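Notebook, Grurton project, domestic partnership records
5 Feb 2019, entry by E. Babaei

Source check
Finished the second pass on the county registration ledgers from Isville. Total entries transcribed: 673. Of these, 539 have both signatures legible and a matching clerk's stamp. The remainder go to Thabiso for rereading against the microfilm. Do not merge his file until the column order is fixed; his export still puts the filing date ahead of the ledger number.

Coding
Qiuyue asked how to code couples who registered as domestic partners and later converted to marriage. Decision: keep two rows, same couple ID, status field 1 and 2. A single row with an end date loses the gap between the two filings, and the gap is what the Draneck paper measured. We have 119 conversions so far. Terminations without conversion stay at status 3. Deaths are not coded as terminations. I had done this wrong in the November batch and have corrected it by hand.

Name matching is poor where one partner changed surname at conversion. Exact match found 77 of the 119. Karimi's script with birth year added does better but produced two false pairs, both with common surnames. Threshold left alone for now.
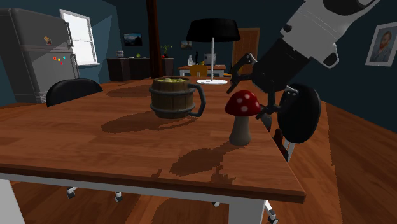 Legislative votes
Bagheri has the roll calls for the three state bills typed up. Absences and abstentions were under one code; split them. Committee votes go in a separate sheet. Do not use press counts for the second bill, they disagree with the chamber journal.

To do
Resend codebook to Esfahani with status 3 wording changed.
Ask Isville clerk whether ledger 4 has a missing page or a numbering skip.
Rerun the match after Thabiso's file is in.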